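Is the open day at Lonoro worth it with kids?
Posted by Korkor Yakubu, January 2020

My two want to see the robot arms at the Lonoro open day in March, and it's a 50 mile drive for us. Has anyone been? Do you get to stand close, or is it all behind a rope? And is it just videos and free pens? My youngest is 7 and won't sit through a talk.

Pierina Parisi
We went to the last one and loved it! No rope where we were, you're right there in the workshop with people wandering around and arms on the benches (mind the bags on the floor). The demos are all ordinary household stuff, so kids get it right away. There was a dish rack with a utensil holder, and mine talked about it all the way home. 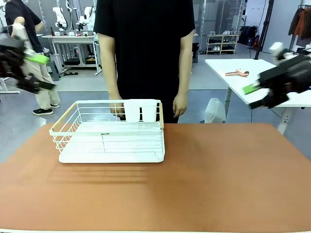
Dish rack table, with a hand on the utensil holder.

They run short demos, 5 minutes or so each, and you can drift off whenever you like. My favorite was the close-up view from down by the gripper, where you look straight along the fingers at whatever they've got hold of. In this one it's a long pink thing with a rounded tip, right in front of a white tub. The green pads are the part that does the squeezing.
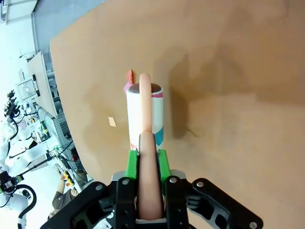
Heledd Price
Ask if they'll let the kids pick what gets gripped next. Ours got to choose, and that beat the talk by miles. Go early, parking fills up.

Dela Agbeko
never been but I think you have to book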